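파다노(Padano) 탁상용 서랍장

제품 안내

파다노 탁상용 서랍장은 조리대와 식탁 위에서 자주 쓰는 작은 물품을 보관하기 위한 목재 수납 가구입니다. 티백, 양념 봉지, 씨앗 봉투, 계량스푼처럼 상부장에 넣으면 찾기 어렵고 밖에 두면 흐트러지는 물품의 보관에 적합합니다. 본 제품은 그롤빌(Grollville) 주방 수납 시리즈에 속하며, 같은 시리즈의 머그 걸이 및 접시 꽂이와 함께 배치하실 수 있도록 색조를 맞추었습니다.

주요 사양

품명: 파다노 탁상용 서랍장
구성: 본체, 서랍, 검은색 금속 손잡이, 설명서
색상: 밝은 목재색
손잡이 형태: 바형
설치 방식: 탁상 거치(벽면 고정 불필요)
서랍 권장 적재량: 2kg 이하
용도: 실내용

본체는 완조립 상태로 출고됩니다. 손잡이는 운송 중 파손을 막기 위해 별도 포장되며, 동봉된 나사로 고정하여 주십시오. 전동 공구를 사용하시는 경우 가장 낮은 회전력으로 설정하시기 바랍니다.

설치 및 배치

수평이 맞는 단단한 면에 놓아 주십시오. 서랍이 완전히 열릴 수 있도록 본체 앞쪽에 여유 공간을 확보하셔야 합니다. 토스터 오븐 등 열을 내는 기기와 나란히 두실 때에는 기기 제조사가 정한 이격 거리를 따르시고, 별도의 기준이 없는 경우 20cm 이상 띄워 주십시오. 본체 상판에는 뜨거운 냄비나 팬을 직접 올려놓지 마십시오.

좁은 조리대에서는 서랍장을 모서리 쪽에 비스듬히 두는 방법도 권해 드립니다. 서랍이 작업 공간의 중앙을 향하게 되어 조리 중에도 손이 쉽게 닿습니다. 머그 걸이는 서랍이 열리는 경로 바깥에 두시고, 접시 꽂이는 접시를 세운 상태에서 서랍과 닿지 않는지 확인한 후 위치를 정하시기 바랍니다.

관리 방법

평소에는 마른 천으로 닦아 주십시오. 오염이 심한 부분은 중성 세제를 묽게 푼 물에 천을 적셔 꼭 짠 뒤 나뭇결 방향으로 닦고, 곧바로 마른 천으로 물기를 제거합니다. 연마제, 표백제, 알코올 성분의 세정제는 사용하실 수 없습니다. 서랍은 분리하여 청소하실 수 있으나 식기세척기나 흐르는 물에 세척하시면 변형될 수 있습니다. 레일에는 기름을 바르지 마시고, 이물질은 부드러운 솔로 제거하여 주십시오.

천연 목재의 특성상 제품마다 나뭇결과 색상에 차이가 있으며, 이는 교환 및 환불 사유에 해당하지 않습니다. 장마철처럼 습도가 높은 시기에는 서랍의 움직임이 다소 뻑뻑해질 수 있습니다. 이 경우 서랍을 빼낸 상태로 통풍이 잘되는 그늘에 두시기 바랍니다.

배송 및 보증

재고가 있는 상품은 결제 확인 후 4영업일 이내에 출고됩니다. 도서 산간 지역은 추가 운임이 발생할 수 있습니다. 보증 기간은 수령일로부터 2년이며, 손잡이와 레일의 파손은 이 기간 중 무상으로 교체하여 드립니다. 권장 적재량을 초과하여 사용하신 경우와 임의로 개조하신 경우는 보증에서 제외됩니다.

교육기관, 숙박시설 등에서 200개 이상을 주문하실 경우 별도 견적을 제공합니다. 견적 요청 시에는 납품 장소, 희망 일자, 손잡이 사전 조립 여부를 함께 기재하여 주십시오. 손잡이만 따로 구매하실 수도 있으며, 부품 주문은 고객지원 창구에서 접수합니다.

본 안내문의 사양은 2021년 6월 8일 기준이며, 품질 개선을 위하여 예고 없이 변경될 수 있습니다.

사용 환경

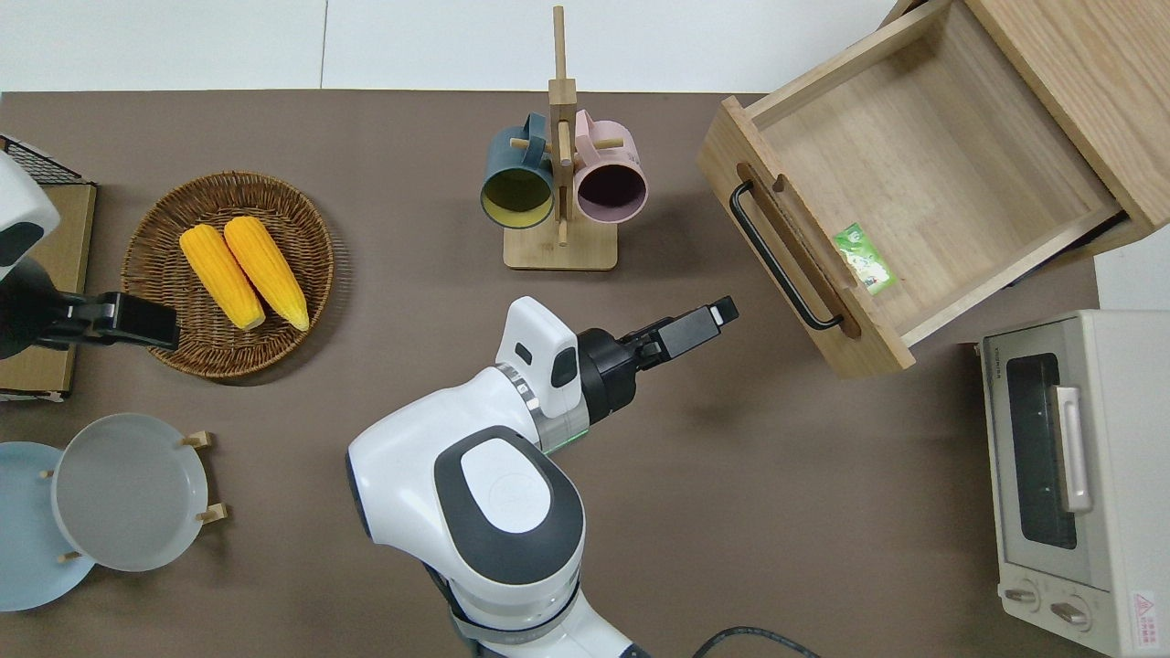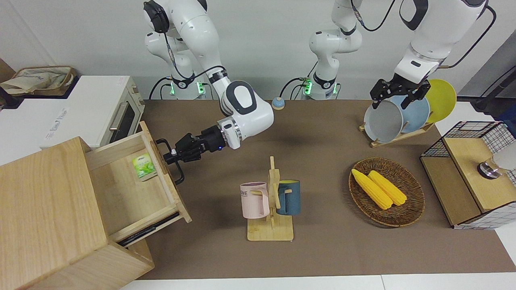 서랍을 연 상태
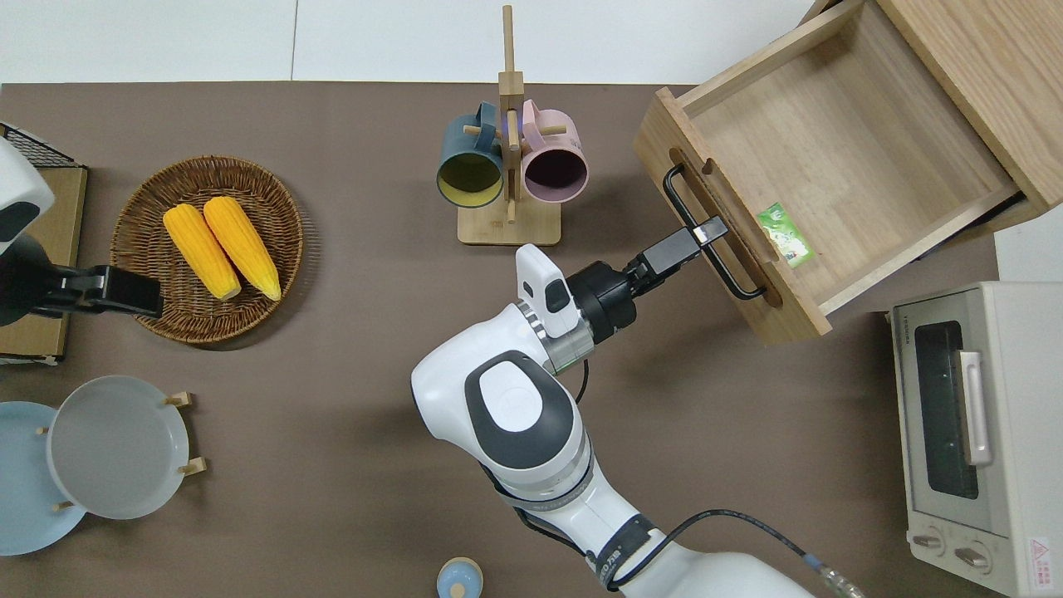 구매 후기

Parvaneh Hashemi
차 봉지와 허브 씨앗을 넣어 두려고 구입했습니다. 서랍은 부드럽게 열리고 손잡이가 단단해서 젖은 손으로 당겨도 미끄럽지 않습니다. 다만 작은 봉지 몇 개만 넣으면 여닫을 때마다 앞뒤로 밀려다녀서, 저는 바닥에 얇은 펠트를 깔았습니다. 크기에 맞는 칸막이를 따로 판매해 주시면 하나 더 주문할 생각입니다. 손잡이 나사는 설명서대로 손으로 조여도 충분했습니다.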